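Forum Achats et équipements de laboratoire
Rubrique : Automatisation, robotique de service
Sujet : Budget pour un poste de tri et d'empilement de vaisselle par bras robotisé

labo_achats_ouest
Madame, Monsieur,
Notre établissement prépare l'inscription au budget d'un second poste de manipulation, destiné au rangement de vaisselle en plastique. Le premier poste est en service chez nous depuis le mois de mars. La consultation porte sur le bras, le préhenseur, la table et les petites fournitures. Deux offres nous sont parvenues, l'une de Workix, l'autre de Jakeck. Je joins une vue du poste existant afin que les avis portent sur une configuration connue. 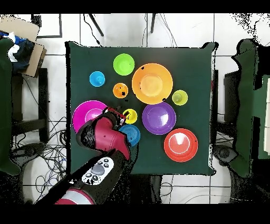 Poste existant : bras, table nappée de vert, bols et gobelets en plastique.

La question principale concerne la ligne « consommables et accessoires », que notre direction souhaite réduire. Vos observations seront les bienvenues.

Oltby_technique
Bonjour,
Je déconseille cette réduction. Dans notre service, la vaisselle, les nappes et les doigts de rechange ont représenté 646 euros sur le premier exercice, alors que rien n'avait été prévu. Il a fallu solliciter un virement de crédits, procédure longue et mal perçue. Une ligne distincte, même modeste, évite cette difficulté.
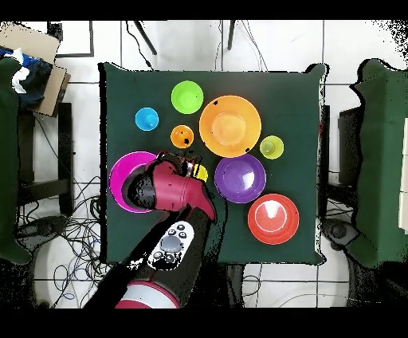

Faut-il inscrire la maintenance du bras sur la même ligne que les accessoires ?
Il est préférable de les séparer : la maintenance relève d'un contrat annuel, les accessoires d'achats ponctuels.

gestion_plateforme
Je me permets d'exprimer un désaccord partiel avec l'intervention précédente. Une ligne distincte se justifie pour les doigts du préhenseur, qui sont des pièces propres au fabricant. Pour la vaisselle, un achat sur le budget courant suffit, et l'ouverture d'une ligne particulière alourdit le suivi. L'offre Workix comprend d'ailleurs un lot d'accessoires facturé 1436 euros, montant que je considère comme excessif au regard de son contenu.

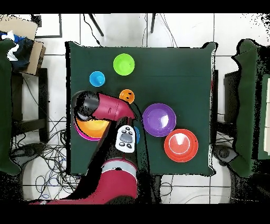
Le cahier des charges devrait, à mon sens, traiter l'empilement avant toute discussion de prix. Les deux offres mentionnent la saisie d'objets isolés et restent muettes sur les objets superposés. Or un bol orange posé sur un bol magenta, comme sur votre table, ne se saisit pas comme un gobelet seul, et l'ouverture utile du préhenseur doit être demandée par écrit. Il convient également de préciser si la commande manuelle sur le bras est incluse ou proposée en option.

labo_achats_ouest
Je vous remercie de ces précisions. L'offre Jakeck inclut la commande manuelle ; celle de Workix ne l'indique pas. Je demanderai un complément aux deux fournisseurs. S'agissant du lot d'accessoires, je partage votre réserve et je proposerai de le retirer du marché, 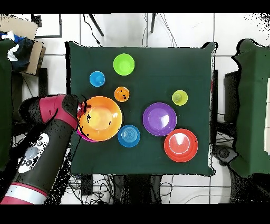
sous réserve que les doigts de rechange puissent être commandés séparément au même tarif. Le délai annoncé pour ces pièces est d'environ 40 jours, ce qui nous conduirait à en acquérir un jeu dès la commande initiale.

Oltby_technique
Je maintiens ma position sur la ligne distincte. Le budget courant est souvent gelé en fin d'exercice, et un poste sans vaisselle adaptée ne peut être exploité. Je rejoins en revanche mon contradicteur sur l'empilement : cette clause manquait à notre propre marché, passé avec Oakley, et nous avons dû conclure un avenant.

gestion_plateforme
Le gel des crédits est un argument recevable pour votre établissement. Il ne se présente pas partout. Je suggère que l'auteur du sujet interroge son service financier avant d'arrêter la présentation du budget.

labo_achats_ouest
La demande est transmise ce jour. Je publierai ici la rédaction retenue pour la clause relative aux objets superposés.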